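Questions I get asked about the mending and alterations table

I'm Kevser Türkmen and I run Feltska, which is me, two sewing machines and a very long ironing board. These come up in my inbox most weeks, so I've put the answers in one spot. Last updated April 20, 2021.

Do you hem jeans?
Yes! Original hem or plain, your choice. Original hem means I keep that nice worn edge and hide a seam just above it. It costs a bit more and takes me ages, but I love doing it.

How much is a plain hem?
$40 for trousers, and that includes the pinning. Lined trousers and anything with a zip at the ankle I'd need to see first (the zips are fiddly little beggars and I won't guess over email).

Can I just post my stuff to you?
You can. Wash it first, please. Pop a note in the parcel with your name, phone number and the finished inside leg in centimetres, measured from the crotch seam down to where you want the hem. If you've got a pair at home that fits well, measure that pair.

How long will it take?
Two weeks most of the year. September is mad with formal dresses, so allow four.

Do you fix zips?
Trousers, skirts and jackets, yes. Tents, no. I did one tent and my shoulder still remembers it.

What thread do you use?
Seok polyester for nearly everything. I had a go with Miltent cotton for a while and the colours were gorgeous, but it kept snapping on my older machine.

My cotton trousers shrank. Can you let them down?
Depends how much fabric is folded up inside the hem. Turn the leg inside out and have a look. Less than two centimetres and I'd be adding a facing, which works fine but does change how the bottom of the leg hangs. You may also see a line where the old crease was. It fades with washing on pale colours and hangs about for years on navy.
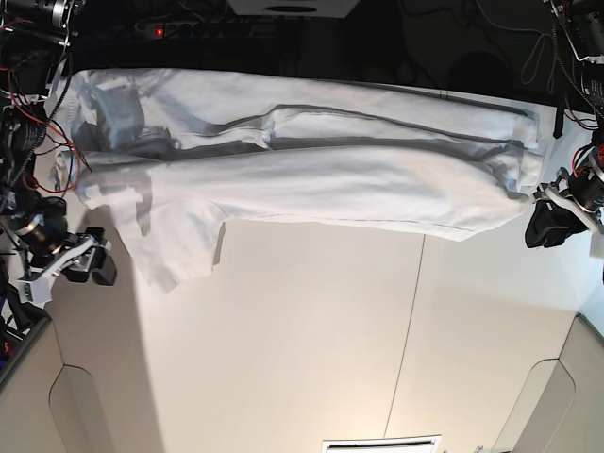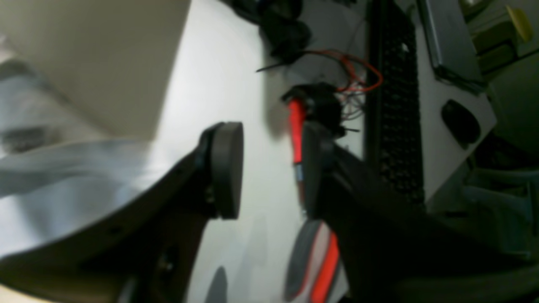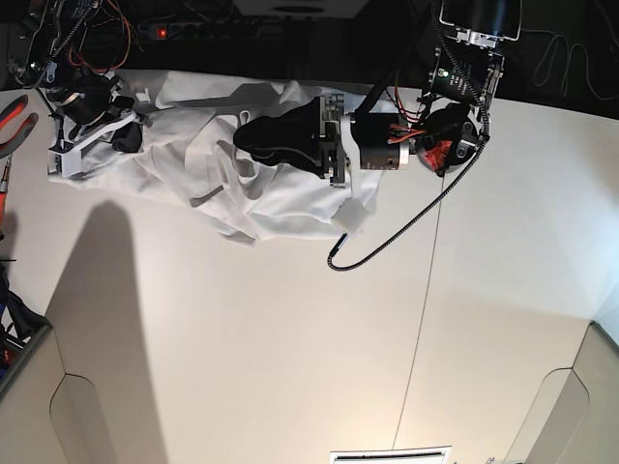
While we're on cotton, wash new trousers twice before you bring them in for a hem. A lot of them lose a bit more length on the second go, and I'd hate to see you back here in a month with cold ankles.

Will you match a missing button?
I'll try. I've got 47 jars of them, sorted by colour and then by mood. If I can't match it I'll ring you, and usually we end up swapping the whole set.

Do you take Zutex vouchers?
Not any more, sorry.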